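7 March 2019

I have been washing dishes by hand since February, when the dishwasher gave out with a full load inside and a noise like a dropped tray of forks. The repair quote was 300. A new one, the kind that fits the gap, was 500. I said I'd think about it, and I have now thought about it through two bottles of dish soap.

The first thing you learn is that you own too many plates. The second is that you will wash the same bowl every day for a week while eleven clean ones sit in the cupboard, because it's the bowl you like. Mine has leaves all over it, black on white, and it came from a shop in Grornodthorpe that also sold fishing line and birthday candles. I bought a pair. I should have bought the set, but I was being sensible that day.

My drying rack was a wire thing from Arnia that rusted at the feet and left orange dots on the counter. So it went out, and a plastic crate took over. I'd been keeping onions in one. Plates stand up in it if you lean them on a bowl, and bowls stay put if you lean them on a plate, and as long as you don't take either one out first you're fine. 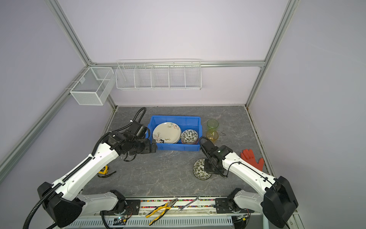 ## What goes in the crate

One leaf bowl goes in the blue crate and the other goes upside down on the table next to it. I've tried both in together and they knock. The floral plate with the writing and the number 3 on it stands at the back of the lineup in my affections, but it does stand, and that's all I ask of a plate these days.

Glasses stay out. The green one that fades to amber at the bottom is the only glass I'm careful with, so it gets its own spot beside the crate, well clear of my elbow. I broke a Trosus tumbler in the crate in the first week and picked bits of it out of the corners for two days.

## The glove

Singular. I started with a pair, orange rubber, and I now operate with one. The other split at the thumb. I can report that washing up with one glove gives you one nice hand.

## Things that are not dishes

Pliers, a wrench and a tape measure have no business near clean crockery, and yet. The tape measure is for the dishwasher gap, which I keep meaning to write down. I got as far as 2 feet and then the kettle boiled.

I looked at a Qudah rack online last night -- 30, folds flat, holds glasses properly. It's still in the basket. The onions would like their crate back.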